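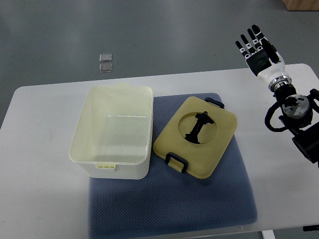
hollowshaft asked in the previous thread whether the Lurkwood protocol scores a trial by its final state or by the sequence of contacts that leads to it, and whether the two methods have been compared on the same recordings. The moderators have moved the question here so that it can be answered at proper length.

The comparison has been made. The Gretis group applied both methods to the same set of 73 trials on the clip-lid container task. Each trial was scored once by end state, according to the Sequeira rubric, and once by contact phase, according to Lurkwood. The two methods gave different outcomes for 19 of the 73 trials. In every one of the 19, the end-state score was "complete" and the contact-phase score was "incomplete." There were no cases in the other direction.

For readers who have not used either method, the Sequeira rubric compares the object pose at the close of a trial with a target pose and applies a tolerance. Lurkwood divides the trial into approach, first contact, load, release and withdrawal. A trial is complete under Lurkwood only when each phase is present and in order.

The full scoring sheet is available to registered members on request. Please do not redistribute it before the February revision.

Sinéad Coughlan
Thread moderator, Manipulation Methods

hollowshaft
Thank you for the detailed answer. I would like to raise an objection to the way the result is framed.

A disagreement that runs in one direction only is what one would expect by construction. Lurkwood requires everything that Sequeira requires and then adds conditions. It cannot pass a trial that Sequeira fails. The 19 trials therefore tell us how strict the additional conditions are. They do not tell us whether the conditions are useful.

Could the group state which phase was missing in each case?

Sinéad Coughlan
The point about direction is accepted in part. Lurkwood does include a final-pose check, but its tolerance is wider than the one in Sequeira. A trial could in principle pass Lurkwood and fail Sequeira on tolerance alone. That did not occur in this set.

As to the missing phase, most of the disputed trials fail at release. The hand is recorded as still bearing on the lid when the withdrawal phase begins. The end pose of the lid may be fully correct, and the end-state method has no means of registering the difference.

The center of the lid is the hardest region to label. The rim is simple enough, as a fingertip is either on the rim or clear of it, and the wrist torque reading usually confirms what the annotator has marked. Toward the middle, several fingers may be lowered at once, and the thumb may or may not be taking load. 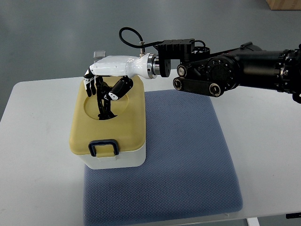
For that reason the protocol asks annotators to label the finger group as one unit and the thumb as another. Earlier drafts called for a label on each finger. Agreement between annotators was poor under that scheme, and the labels took far too long to produce. With 2 labels per instant, the work became manageable, and the phase boundaries moved very little.

The rule for first contact is also worth stating in full. First contact is marked at the earliest instant at which the torque signal departs from its resting band and remains outside it. Visual contact is recorded in a separate column and is never used to set the boundary.

brackish_delta
I work with a different hand and cannot speak to the Gretis numbers, but grouping the fingers seems to me a serious loss of information. When a grasp fails, it often fails at one finger. If the index finger slips and the others hold, your group label says "in contact" throughout, and the slip is invisible. You would then report a clean load phase where there was none.

We kept labels for each finger at Kerkden for this reason. It was slow, and I do not deny that annotators disagreed. I would still prefer a noisy label for the right quantity over a clean label for the wrong one.

hollowshaft
I agree with brackish_delta on slips, and I would add that the resting band is doing a great deal of work here. How is it set? If the band is computed for each trial from the motion before contact, then a fast approach will widen it and first contact will be marked late. If it is fixed for the whole set, then any drift in the sensor goes straight into the boundaries.

palletjack
Would it be possible to post the definition of "withdrawal" as well? The document I have says "hand clear of object." It does not say how clear, or in which direction. A hand that has moved to the far side of the table at lid height and a hand that has gone straight up are both clear in my reading, but the next approach is very different.
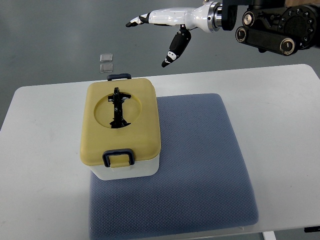
Sinéad Coughlan

I will take the three questions in order.

On slips, brackish_delta is correct that a slip at one finger is not recorded in the group label. The protocol does not claim to detect slips. Its purpose is to locate phase boundaries, and the annotation guide says so in its opening section. A group that wishes to study slips should keep labels for each finger, as Kerkden did, and should report annotator agreement beside them. The two sets of labels can be stored together without difficulty.

On the resting band, it is computed for each trial from the first 5 seconds of the recording, during which the arm is commanded to hold still. It is not computed from the approach. Approach speed therefore does not widen the band. Drift within a single trial remains possible. The group checked for it by comparing the opening band with a second one taken at the end of the trial, and any trial in which the two bands did not overlap was removed before scoring. Those trials are not among the 73.

On withdrawal, palletjack has found a real gap. The current wording is "hand clear of object," and annotators at Gretis have been reading it as clearance in any direction. The revision will set a minimum distance measured from the nearest point of the container. It will also add a field for direction, with "up," "lateral" and "rear" as the permitted values. The clips on the front and rear of the lid count as part of the container when the distance is measured. Members who handle the clips as separate objects should note this in their submission.

hollowshaft
The answer on the resting band is satisfactory. Removing trials with drift before scoring is reasonable, provided the number removed is published. I did not see it in the sheet.

I maintain my first objection. To show that the release condition is useful, the group would need to show that the 19 disputed trials behave differently from the others in some later measure, for example in whether a policy trained with them performs worse. Without that, the stricter score is a definition.

brackish_delta
On the last point I would disagree with hollowshaft. A score need not predict training performance to be worth having. If I am told that a lid was placed and released, I expect that it was released. A method that cannot tell me whether the hand was still pressing on it has not measured what it reports. I say this as someone who would otherwise have chosen the Kerkden scheme.

palletjack
Thank you for the answer on withdrawal. One request for the direction field: please state whether it refers to the table or to the arm base. Our arm is mounted at the side, and "rear" would mean two different things to two of our annotators.

Sinéad Coughlan
The direction field will refer to the table. The edge nearest the main camera will be taken as the front. This will be added to the draft.

The number of trials removed for drift was left out of the sheet by mistake. I have asked Gretis to supply it, and it will be added to the header of the sheet.

The training comparison described by hollowshaft has been proposed and has not been carried out. Members who have arm time available and wish to take part may write to me through the board. Comments on the wording of the release phase are open until Thursday and should be posted in this thread.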